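Open Day at the Woster Corduroy Mill, Grastville

22 May 2021

The Woster mill opens to the public one Saturday a year, and this time I got a ticket. Admission was free but you had to book a slot, with 30 people to a group. Mine was the 10:30 tour. Parking is behind the dye house, and the entrance is on the canal side, through the green door. The main gate on Mosten Road stays locked on weekends.

The mill weaves cotton cloth and finishes most of it as corduroy. Our guide had worked in the cutting room before moving to the office, and that was the part she knew best. We started in the yarn store, which was cool and smelled like cardboard, then went up one floor to the looms. Only four were running. Even so, we were given ear plugs and the guide had to save her talk for the stairwell.

I had always assumed the ribs were woven in. The loom makes a flat cloth with extra threads floating in rows across the surface. In the next room, thin round blades slit those floats down the length of the cloth, one row at a time. The cut ends are then brushed up until they stand as ribs. The number of ribs per inch is called the wale. A low number gives you the wide, heavy cord used for couches and work pants, and a high number gives you the fine kind used for shirts and children's clothes.

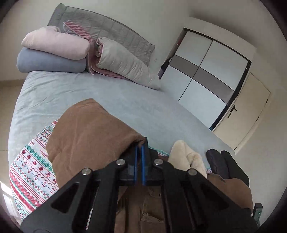
The brushing room was the warmest stop and also the dustiest. Cloth goes through in lengths of 300 yards, and each length is brushed several times before anyone looks at it. After that it is singed over a gas flame to take off the loose fuzz. We watched this from behind a glass panel. The cloth moves fast enough that it does not burn — the guide said a stopped roller is what they worry about, and there is a cutoff for it.

Dyeing was not part of the tour. The floor was being resealed, so we got a short talk in the hallway and a board of color samples instead. Brown, navy and olive sell every year. The mill stopped making mustard in February and has had complaints.

The last stop was the shop, which sells ends of rolls and seconds by the yard. Most of it was medium wale. I bought two yards of dark green with a slight fault near one edge. The woman at the register told me to wash it before cutting, and to keep every pattern piece facing the same way, or the panels will look like two different shades.

Coffee was in the old canteen, run by Mabuza, the bakery from across the canal. The cheese rolls were gone by noon. There is a ramp to the ground floor and the shop, but the loom floor is stairs only. Bookings for next year go through the mill's own website, and the early slots fill first.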